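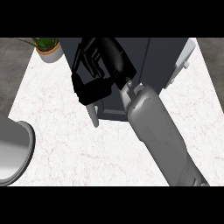

Issue 15

Jellwood tape FAQ

Who's in the band now?
Nilton Flores – guitar, vocals. Cabrera on drums. Bass is open, email if you play fast.

Is the new one a full length?
No, EP. Four songs, all doom, one with a blast part at the end.

How many tapes?
100. No repress planned. The first demo was 70 and people still ask, sorry, gone.

Vinyl?
Ternwood wants to do 500 for the next record. Nothing signed yet.

Do you ship overseas?
Yes but its slow. Put your full adress in the order note, with postal code.

Where was it recorded?
Platgate, live in one room, vocals added after. Mixed in June.

Lyrics?
On the insert. Track three is missing a verse – our mistake, full text goes up with the download.

Shows?
Two booked, doors 7 pm both nights. All ages.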